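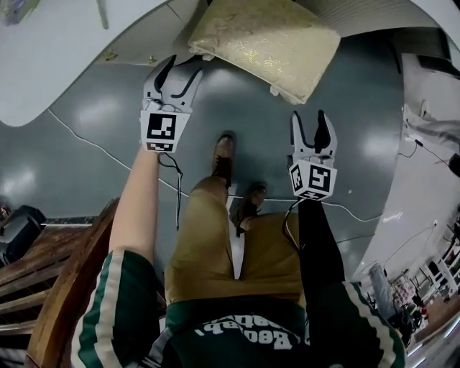 Page 2

Handling practice for hand-held gripper recording: progress report

Prepared for: Brivis, program office
Prepared by: Hannelore Wyss, Clomley site
Period ending: 02/09/2023

1. Scope

The grant covers a written code of practice for operators who record manipulation data with paired hand-held grippers. The code is to be usable at Clomley and at the partner site in Brukton without local changes. Sections on floor work, table work and marker care are drafted. The section on record keeping is still open.

2. Status of recordings

The target for the period was 500 accepted recordings. The count at close was 520. Total recordings to date under the draft code stand at 1,226. Acceptance is decided by a reviewer who did not operate the grippers in the recording under review.

3. Floor work

Clause 3.1 covers objects handled at floor level by a seated or crouching operator, such as cushions. Both grippers are to be held ahead of the feet with the fingers open before the approach begins. The marker cube under the fingers must have at least one full face toward the head camera at that point. Sleeves may be long or pushed up, provided no fabric lies over a marker face.

Clause 3.2 deals with cables. The draft given to Brivis in the last period asked for a floor free of cables within reach of the operator. Reviewers at both sites reported that this could not be met in furnished rooms. The revised wording allows a cable on the floor if it lies flat and the operator has noted its position before starting. Cables on the grippers themselves are to run down the side of the forearm and must not cross the fingers.

4. Table work and soft objects

Clause 4.1 sets the grip for bags and other soft packages. The bag is held between the two fingers, with part of it left hanging free so that its shape stays visible to the gripper camera. The second gripper is kept within view of the first where the task permits, marker cube on top and clear of the operator's other arm.

Clause 4.2 requires faces to be pixelated in every view before files leave the site, including those of people in the background. The Uçar review tool now blocks export until this check has been signed. Other people may remain in the room during recording. They are to stay outside the working area and must not handle task objects.
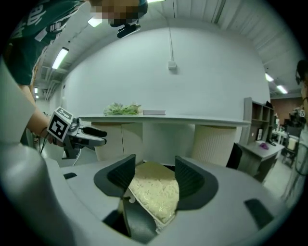 5. Open items

5.1 Marker wear. The code needs a limit for scratches and lifted edges on the cube faces. Brukton has proposed replacement on a fixed schedule. Clomley prefers inspection at the start of each session. A decision is due in September.

5.2 Clothing with large lettering. The draft is silent on this. Two reviewers asked for plain clothing, and one saw no need. No change is proposed until the remaining reviews are in.

5.3 Record keeping. The session sheet duplicates four fields already held in the Uçar tool. A shorter sheet will be issued with the next draft.

6. Request to the program office

Approval is requested for clauses 3.2 and 4.2 as revised. No additional funds are needed for either change.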